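**March, bench notes, continued from the other book (the other book is full)**

Tea in hand, 9.40. The Jasstead clock is back on the stand and I have promised myself I won't touch it until I've written down where we are, because last time I didn't and we lost a whole afternoon working out which suspension spring was in it.

So. The movement is the long one from the Jasstead chapel, eight-day, anchor escapement, seconds pendulum. It came in losing badly and stopping whenever it felt like it. The previous repairer had bushed the escape wheel pivots and left them far too tight — I could feel it with the train out, the wheel just sat there sulking instead of spinning down. Broached both out a touch, polished the pivots again, and it now coasts the way it ought to. I'm pleased with that bit.

The pallets are the real worry. There's a groove worn in each face, deeper on the exit side, and somebody has already shifted the pallets along the arbor once to get fresh metal. There's no third position to move to. That leaves stoning the faces back and closing up the depth, or facing them with a bit of spring steel. I did a dry fit with the steel (the thin stuff from the Tillent order, not the blue offcuts, which are too springy by half) and it sits nicely on the entry side. The exit side has a slight curve and the steel wants to lift at the heel. Might need to be formed over a former first. Anyone who has a former that shape, please leave it on my bench with a note!

Rate so far, with the old pallets in and the pendulum bob where I found it: a seconds pendulum should give 3600 ticks in the hour and the counter gave me 3494. Even allowing for the counter missing a few (it does, when the compressor kicks in) that's miles out, and more than the rating nut can make up. I ran the nut to the top of its thread and it still lost. So the rod is too long, full stop. I suspect it's a replacement from some other clock, and the brass at the top end is a different colour from the brass at the bottom, which rather backs that up. 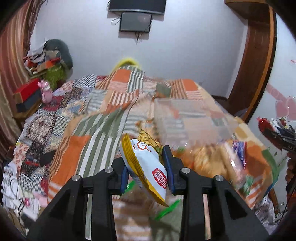 I've gone back and forth about cutting the rod. It's not the original, I'm fairly sure, but it's old, and once it's shorter it's shorter. The other way is to make a new rod in well-seasoned pine, straight grain, varnished, and keep the old one in the case with a label tied on. That's what I'd want if it were my clock. There's a length of pine behind the Maruyama lathe that has been there longer than I have and must be as seasoned as wood gets. It's also a bit waxy at one end from propping the window, but that end can come off.

Suspension spring: the one in it now is the NEW one, from the packet marked Forus. Writing that in capitals for my own benefit. The old one had a kink just under the top block and gave the pendulum a wobble you could see from the door. The old one is in the tin with the taper pins and should not be put back in anything.

Things I tried and shouldn't have:

- Setting the beat by bending the crutch before the case was level. It was lovely on the stand and hopeless in the case. Level first, you daft thing.
- Oiling the pallets from the big bottle. Far too much, it crept up the arbor, and I had to strip and clean the lot again.
- 1000 grit on the pallet faces straight after the coarse stone. It polished the tops of the scratches and left the bottoms. Go through the ones in between.

The weight is fine, by the way. I'd assumed it was too light, what with all the stopping, but with the pivots freed the clock runs happily on it, so please don't hang a heavier one. The gut line does want replacing. It's gone flat where it goes over the pulley and there's a frayed bit near the knot. I've measured for a new one with a bit over for the knot and written the length on the job card.

11.15. Ran it with the new spring and the crutch set properly, and had 36 minutes without a falter before I stopped it to look at the exit pallet again. The sound is even now — tick and tock the same distance apart, which they weren't before.

Next: form the steel for the exit side, soft solder both faces, re-depth, and only then think about the rod. Order gut line. Clean the counter's contacts, or find out who has the good one.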